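Gralline towel recycling plan leaves residents with questions

By Babita Dixit

Gralline wants its old towels back. Starting in June, the town will put out collection bins for worn bath towels, sheets and dishcloths, which a company called Lirkus has promised to turn into insulation, cleaning rags and new yarn. The town council approved the deal last month after a hearing that lasted less time than the debate over parking that came before it.

The pitch is easy to like. Household linens are bulky, most thrift stores turn away the stained ones, and the rest goes to the landfill on Abugri Road. Lirkus says its program will keep 300 tons out of that landfill over the life of the contract. The company will place 15 bins around town, empty them every week and charge the town nothing for the first year.

What happens after the first year is less clear. The contract, a copy of which was posted on the town website and then replaced with a shorter version, allows Lirkus to set a "handling fee" once collections pass a level the two sides have yet to agree on. A town spokesman said the fee would be "modest." Asked for a figure, he said talks were ongoing.

The tonnage is also hard to pin down. Lirkus got its number from a trial in the neighboring town of Dultero, where 127 households took part over four months. Those households signed up on their own, received free bags and got reminder calls. It's a big jump from there to a whole town of people who may or may not walk a bag of old sheets down to a bin in the rain.

Dultero's public works office confirmed that the trial took place but said it did not weigh the material itself. The weights came from Lirkus. The office also said it had not decided whether to go on with the program, and it would not say when it might.
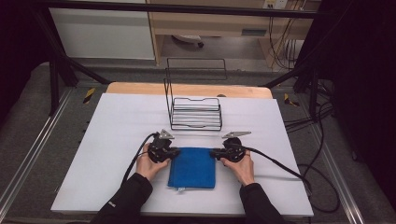
A folded blue towel on a white work surface.

Then there is the question of what gets recycled. Cotton towels can be shredded and used again, though the fibers come out shorter each time and usually need to be mixed with new material. Blends are harder. Many of the cheap sheets sold today are part polyester, and pulling the two apart costs more than most buyers will pay for the result. Lirkus told the council it has "a range of outlets" for blended goods. It did not name any of them at the hearing, and it did not answer written questions for this article about how much of the Dultero material ended up as yarn, how much as rags and how much in the trash.

Rags are a fair use for an old towel. They are also what most people already do with one. A towel that spends two years under the kitchen sink and then gets thrown out has been reused without a truck, a bin or a contract. If the program mainly moves that step from the sink to a warehouse, the savings look thinner than the brochure suggests.

Moisture is another worry. Damp cloth grows mold quickly, and one wet bag can spoil a full bin. The flyer mailed to homes asks that everything be "clean and dry" and leaves it at that. There is no word on who checks, or on what share of a bin can be spoiled before the whole load is sent to Abugri Road anyway.

None of this means the plan will fail. Other towns have run cloth collections for years, and some of them publish what they take in, what they sell and what they throw away. Gralline could ask for the same. The current contract requires a single report at the end of the first year, written by Lirkus, with no outside check on the weights — and by that time the fee will already be on the table.

The council says it will review the program before any fee takes effect. It has not set a date for the review. Residents who want to see the full contract can request a copy at the town clerk's office, which is open until 4 p.m. and charges for printing.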